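Trestlow court bundle binder, reviewed after a long hearing
Posted 6 January 2018 by Janelle Pangilinan

I sit in on small claims and tenancy hearings with people who can't afford a solicitor, and most of what I carry is paper. For years that meant lever arch files from the stationer on the corner. In June I switched to the Trestlow binder, which is sold for court bundles, and I've now used it at 13 hearings.

The binder costs £39. For that you get a stiff cover, a four-post mechanism, a set of numbered dividers and a strip of blank labels. A second set of dividers is extra. It holds 400 sheets according to the packet, and I would stop well short of that if you want the pages to turn properly.

The mechanism is the main reason to buy it. On an ordinary lever arch the two halves stop meeting after a few months and the pages catch. The Trestlow posts screw down, so the pages stay put when the file is passed along the table to the other side or up to the judge. The drawback is that adding a late page takes a couple of minutes. If a witness statement turns up in the corridor, and it often does, you will be unscrewing posts on your knees while the usher calls your case.

The dividers are good card with a laminated tab. Mine have not torn. The numbers only go up to 20 and are printed on one side, so anyone looking from the back of the file has to guess.

I lent one to Petro Fedoruk for a deposit dispute against a letting firm. His bundle came to 117 pages and fitted easily. The judge asked for page 64 several times and he found it each time without fuss. He did say the cover was too wide for the shelf under the witness table, and I have had the same trouble in two other court buildings.

The labels are poor. The glue lifts at the corners and the surface smudges with a gel pen. Use a ballpoint, or buy your own. 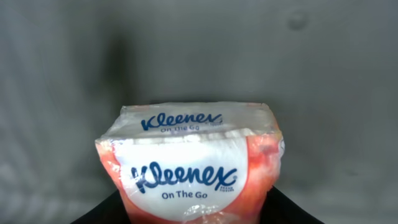
Weight is the other thing to think about. Empty, it is noticeably heavier than a normal file, and you usually need three copies of a bundle at the least. Hamdia Moges takes hers in on a folding trolley. I use a rucksack and regret it on the stairs.

I also tried the Brevano, which is cheaper and has a plain two-ring fitting. It is fine for a short hearing with one or two witnesses, but the rings had started to gape by the third outing. For anything over a hundred pages I'd pay the difference.

Trestlow sell spare posts in packs of four — worth having, as one of mine rolled under a bench and stayed there. Delivery took six days. The binder comes in black or dark green, and the green shows scuffs less.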